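The Case for the Cut Tray

Nermina Ristić

Most advice on storing small parts starts with the box: bigger, deeper, more dividers, a label on the lid. I think it starts in the wrong place. A set of wooden or plastic blocks kept in a divided box tells the user which compartment a piece may go in. A tray with a recess cut to the outline of each piece tells the user whether the piece is there.

I have argued this with Anselmo Cáceres since May. He favors the Kariner bin, which holds more for less money, and on volume he is right. A shaped tray wastes material between the pockets. It also has to be recut when the set changes, and a cutter charges for that every time. 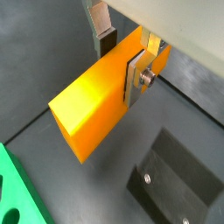
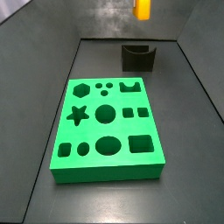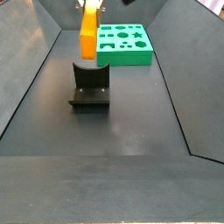
My answer is that volume is the wrong measure for a set that must stay complete. An empty star recess can be read from across a room. An empty corner of a bin cannot, and the missing part is found at the next use, when it is too late to look for it.

Two details decide whether a tray works. The first is contrast in outline: a circle next to a slightly larger circle invites mistakes, while a star next to a circle does not. The second is depth. A shallow pocket lets a piece tip out; a deep one needs a finger notch or the piece cannot be lifted.

Color matters less than suppliers claim. Zarnel sells the same tray in 20 shades, and I would trade all of them for a better finger notch. One plain color for the whole tray is enough, provided the pockets read darker than the surface under ordinary room light.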